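Jeltia コミュニティ ヘルプ
カテゴリ:学習データ / 遠隔操作

両腕の遠隔操作でデータ集め、失敗した回は捨てるべき?あと片腕しか使わない作業の右腕の扱い

Sukoson
2020年5月25日

急ぎです、すみません。長文になるかも。

模倣学習用のお手本を集めてます。両腕、平行グリッパ、遠隔操作。行動は14次元(片腕ぶんの関節とグリッパ開閉を左右つなげただけ)。ソフトはJeltiaの収録ツールをほぼ初期設定のまま。

作業は単純で、テープを巻いた黒い四角い部品を左のグリッパでつまんで、白い浅いトレイに収める。それだけ。右腕は待機です。あとで両手の持ち替え作業に広げたいので最初から両腕ぶん記録してる、という事情。

いま手元に195本。うち28本は「うまくいかなかった」と操作者がボタンで印をつけた回です。中身はばらばらで、

つかみ損ねて天板に落とした
トレイの縁に当たって入らない
入ったけど斜めのまま
操作者が途中で手を止めた(電話とか)

みたいなのが混ざってる。落としたあと拾い直して最終的に入れた回もあって、それが失敗印になってたり成功印になってたり。操作者は2人で、基準を決めずに始めてしまったのが原因です。反省。

学習させてみた結果、つまむところまではわりと行く。そこから先がだめ。トレイの手前で止まって小刻みに揺れるか、部品の奥側が浮いたまま押しつけて指を開いてしまう。

聞きたいこと。

失敗印の回は全部捨てるのがふつうなのか、それとも使える部分を切って残すのか。
待機してる右腕の値は学習に入れたままでいいのか。
部品がトレイに半分かかってる、みたいな中途半端な状態から始めた回をわざと足すのはありか。

最後のは自分の思いつきです。いちばん困ってるのがこのへんの局面で、赤い指先でつまんだ部品がトレイの縁にかかって傾いてるあたり。

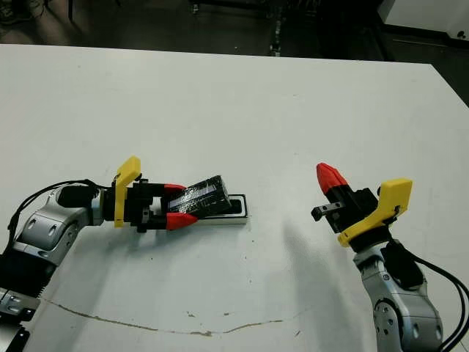
Plarkix
うちは失敗回ぜんぶ捨ててます。迷うくらいなら捨てて撮り直したほうが早い。195から28引いても十分残るでしょ。揺れるのは学習不足だと思う、もっと長く回してみたら。右腕は気にしたことない。

Sukoson
ありがとうございます。長く回すのは試しました。損失は下がるけど実機の揺れは変わらず、でした。

捨てるのも一度やりました。成功印だけで学習。つまみはきれいになったけど、少しずれたときに立て直せなくなった気がする。比較は数えてないので感触だけです。

追加で書いておくと、開始位置はそんなに振れてません。部品もトレイも毎回だいたい同じところに手で戻してる。向きもほぼ同じ。照明は天井だけ、時間帯で影の濃さが変わります。

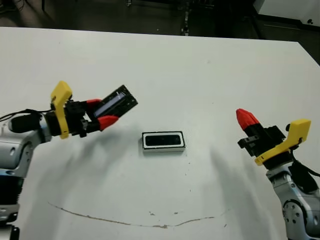 収録の区切り方も怪しいと思えてきました。開始は操作者がペダルを踏んだとき、終了も同じペダル。なので前後に何もしない時間がけっこう入ってる。人によって長さが違う。止まって揺れる原因ってこれもありますか?それと運ぶ途中の、黒い部品が左の指に挟まれて斜めになっていて、白いトレイのほうは天板の真ん中に横向きで置いてある、この距離感の部分。操作者がここで一旦止まって狙いを定めるくせがあるんです。ログを見るとどの回にも短い停止が入ってる。影も天板にかなり広がってるので、画像側がそっちを手がかりにしてないかも心配。

トリミングは自動でやれますか。手でやるのは勘弁してほしい本数…

Tiedemann
長くなるけど順番に。同じような両腕の構成で挿入系をやってました。

まず失敗印の回。丸ごと捨てる、丸ごと使う、の二択にしないほうがいいです。中身を見て分ける。

落としてから自力で拾い直して入れた回は残す。かなり貴重。きれいなお手本だけだとずれたときの動きを一度も見ないまま本番になるので、書かれてる「立て直せなくなった」はたぶんそれ。ただし落とす瞬間の直前、つまり悪い動きの部分は切るか損失の重みをゼロにする。拾い直しが始まるところから使う。落とし方まで覚えられると困るので。

縁に当たって入らず、そのまま終わった回は、当たる手前まで使える。つまみと持ち上げは正しいんだから。後ろは切る。1本を途中で切っても、短い区間を切り出して学習する方式なら問題ないです。最後まで入れて成功、を前提にした終了判定を使ってるなら注意。

斜めのまま指を開いた回。これは終わりのほうを必ず捨てる。「奥側が浮いたまま押しつけて開く」症状、データにそのまま入ってるんだと思います。成功印のほうにも混ざってる可能性が高いので、印を信用せず成功側も終わりのほうだけ目で見て確認してください。早送りでいい。ここは手を抜かないほうが。

電話で止まった回は捨て。

で、操作者の基準。紙1枚でいいから決めて貼る。うちで使ってた文面をほぼそのまま書くと

トレイの中に部品の下面が全部ついてから指を開く
ついていなければ成功を押さない
落としたら続行、拾い直して入れたら「復帰」
危ないと思ったら止めて「中断」

成功、復帰、失敗、中断の四つに分けました。ボタンが足りなければ終わってからキーボードで入れる。記憶が新しいうちに。翌日まとめてやるとまず間違えます(やった)。

次、停止の問題。こっちが本命だと思う。

同じ画像、同じ関節角で「動く」お手本と「止まってる」お手本が両方あると、モデルはどっちつかずになります。1フレームしか見てないならなおさら。トレイの手前で毎回一旦止まるくせがあるなら、そこがまさに止まって揺れる場所になる。症状と一致してる。

対策、効いた順。

ほぼ静止してる区間を間引く。関節速度が両腕とも閾値以下、かつグリッパの指令が変わってない区間が一定時間続いたら縮める。完全には消さない。指を閉じきるまでの待ちは必要なので、開閉の前後は残す。これを忘れて全部消したことがあって、閉じる前に持ち上げるモデルになりました。
先の行動をまとめて予測する方式にして、何ステップか続けて実行する。Jeltiaなら設定で切り替えできるはず。揺れはだいぶ減る。
操作者に止まらず通す練習をしてもらう。ゆっくりでいい、止まらない。狙いは持ち上げてる途中でつける。

ペダルの前後の空き時間も同じ処理で切れます。自動でいけます。ただし最初の数本は切ったあとの動画を必ず見ること。閾値をノイズより下にすると何も切れないし、高すぎるとゆっくり下ろす部分が消える。下ろす部分が消えるのは最悪なので、低めから始めてください。

右腕。待機の値が毎回ぴったり同じなら害は少ない。問題は「ほぼ同じだけど少しずつ違う」場合で、操作者が右のリーダーをどこに置いたかで値が変わる。するとモデルは右腕の姿勢から誰の操作か当てられるようになって、その人の癖を真似しだす。2人で撮ってるなら十分ありえます。右腕の平均姿勢を操作者ごとに出して比べてみて。はっきり分かれたら黒。

やり方としては、収録開始時に右を決まった待機姿勢へ自動で送って固定、リーダー側は切る。すでに撮ったぶんは右の行動を損失から外す。入力からも外すかは好みだけど、画像には腕も影も残るから、完全には消えません。あとで持ち替えに広げるなら次元は14のまま残して、マスクで対応するのがいいです。次元を変えると古いデータとの混ぜが面倒になる。

中途半端な状態から始める回。あり。ぜひやってください。ただ注意が一つ、部品を手でトレイの縁に立てかけて、左の指は離れたところから始める、だけだと足りない。本番で困るのはつかんだまま縁にかかってる状態なので、つかんで縁にかけたところまで遠隔操作で持っていって、そこから収録開始。短い回になるけど密度が高い。向きも少しずつ変える。奥が浮いてる、手前が浮いてる、横にずれてる。

天板の上で部品がトレイから離れて寝てる状態からの回も足したほうがいいです。落とした後の出発点になる。

位置も振って。毎回だいたい同じところに戻してるなら、今のモデルは部品を見てるというより軌道を覚えてるだけかもしれない。確認は簡単で、トレイを手のひら半分ずらして動かす。元の位置に置きにいったらそういうこと。影の件も同じで、時間帯を変えて撮ればある程度ばらける。照明を足して影を消すより先に、位置を振るほうをすすめます。

以上。たぶん抜けてる。

Plarkix
なるほど、復帰を残すのは考えてなかった。うちのも静止区間見てみます。

Sukoson
Tiedemannさんありがとうございます、めちゃくちゃ助かりました。

右腕の平均姿勢、さっそく出しました。見事に2人で分かれてます…。黒です。損失から外して学習し直し中。

静止区間の間引きも入れました。最初閾値が高すぎて、言われたとおり下ろす部分が消えたたので下げました。いまはよさそう。動画は見てます。

失敗印の28本は分け直し。復帰として残せるのが思ったよりあった。成功側の終わりの確認はまだ途中で、斜めのまま開いてるのがやっぱり混ざってます。

追加収録の出発点に、部品を天板に寝かせた状態を入れることにしました。表示窓が上向き。

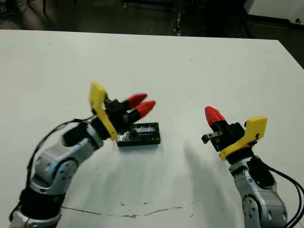

左グリッパの手元、天板に寝かせた黒いモジュール。

一点だけ追加で聞かせてください。縁にかかった状態からの短い回、もとの回と混ぜる比率はどうしてました?短いので本数で揃えるとフレーム数がぜんぜん足りない気がして。

Tiedemann
フレーム数で考えたほうがいい。本数は忘れて、抽出のときに短い回が選ばれやすくなるよう重みをかける。最初は控えめに、つまみが崩れないか見ながら上げる。上げすぎるとトレイの近くしかうまくないモデルになります。比率は作業しだいなので数字は出せない、すみません。

あと寝かせる回、表示窓が下向きのも撮っておくといいかも。落としたら裏返ることもあるので。トレイに入れる向きが決まってるなら裏返しは「中断」扱いにして、復帰に混ぜないように。

Sukoson
了解です。向きは決まってるので中断でいきます。重みは抽出側でやってみます。学習終わったらトレイをずらす確認もして、結果をここに書きます。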